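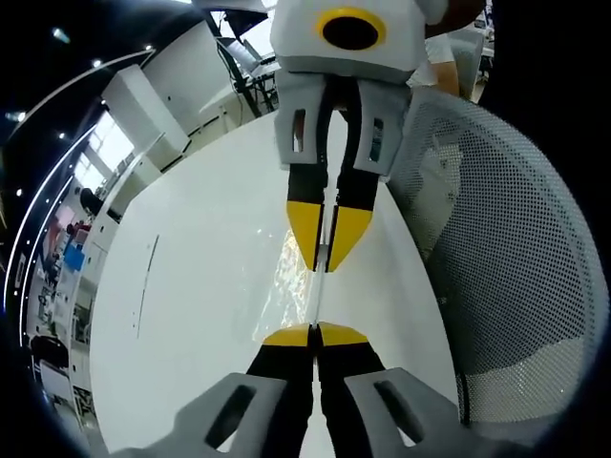 *Page last updated: 9 Mar 2018*

**Plimex approves equipment plan for hand-held gripper program**

Plimex has approved the purchase of 56 two-finger grippers for its handling research program, with delivery in 2 stages ending in November.

The order covers hand-held units and matching grippers in the same grey, black and yellow finish. Both types use the same fingertips - a condition of the tender - so that spare parts can be bought and stored as one line. Gralteck will supply the units and Gumeo will provide servicing.

Seven units will be kept as spares at the Rolland centre. A further $3,000 has been set aside for replacement fingertips, which are treated as consumables and will be charged to each team's operating budget.

"Our teams asked for one standard tool and a clear plan for replacing it," said Mimoza Kolev, Director of Equipment Planning at Plimex. "This purchase gives them both, within the capital budget already approved."

Teams wishing to change their allocation should write to the Equipment Planning office before the second stage is ordered.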